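Skesdale workroom, garment sorting
Notebook entry, February, 10.15
Present: Kinga Bárány, Veronika Somogyi

Work continued on the mixed clothing at the bed. Outerwear is to be folded first and entered under its own heading; patterned and pale items follow. Sheet 61 is in use.
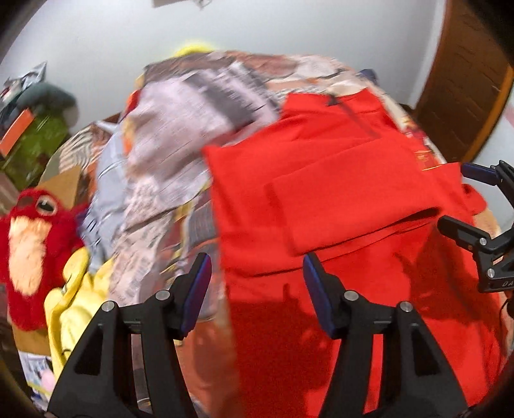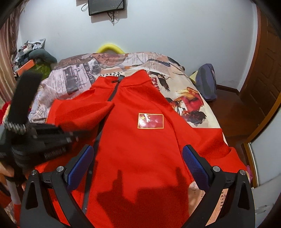
Red garment, in the heap and on the printed bed cover. Flag patch on the chest: second picture.

Folding method for zip-up jackets, as agreed with V.S.: front side up, collar to the far end, sleeves inward, hem brought up last. Patches are to be left uncovered until the entry has been made.

Outstanding: label stock (50 ordered from Hegyi, not yet received). K.B. to enquire.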